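Tea with the woman who swapped law for jam

I'd been meaning to get over to Studham for ages, and when I finally did it poured the whole way. Antigoni Margaritis had the door open before I'd found the bell. "You're soaked, come in, the kettle's on!"

She started Faveo, her little preserves business, 11 years ago, after giving up a solicitor's job she describes as "fine, if you like lifts". Last June she sold 2,015 jars, mostly strawberry, and did nearly all the labels by hand.

"My mum thought I'd gone mad," she says. "She still asks if they've kept my desk." (They haven't.)

I asked what people get wrong, and she was off. Too much sugar, too big a pan, and walking away to answer the phone. "I've burnt two batches that way - both times it was my sister."
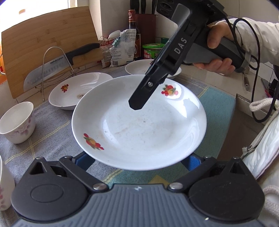 We got on to marmalade, which she makes only in winter and grumbles about from start to finish. "All that slicing! My hands smell of orange until Easter." She likes it dark and bitter, and she won't hear a word against lumps.

So is she taking anyone on next year? "Maybe one person, two mornings a week. They'd have to like Radio 3, and they'd have to let me do the stirring."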